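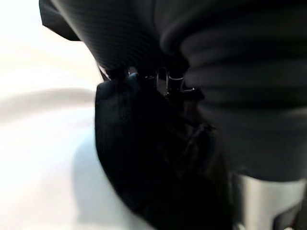 Zip slider jams where the fabric gathers

Lies Hendriks
I have a dark ribbed jacket from Sulmont with a metal zip. Since May the slider stops at the same point every time, 20 cm above the hem, where the cloth bunches. Graphite from a pencil made no difference. Is it the slider or the tape?

Hideaki Wada
Probably neither. Ribbed knit stretches more than zip tape, so after washing the edge ripples and feeds into the slider. Lay the jacket flat, pull the tape straight and steam the fabric beside it — no pressure, iron held clear. If it still catches, tack the facing back by hand with small stitches, 5 mm from the teeth.
Check the slider too. If the gap at the rear is wider on one side, close it slightly with pliers. Do this in small steps, as cast sliders crack.

Bart Van Hecke
Candle wax. Worked on mine.

Aníbal Montoya
Wax is fine on metal teeth but collects lint. Brush them first. I agree about the facing.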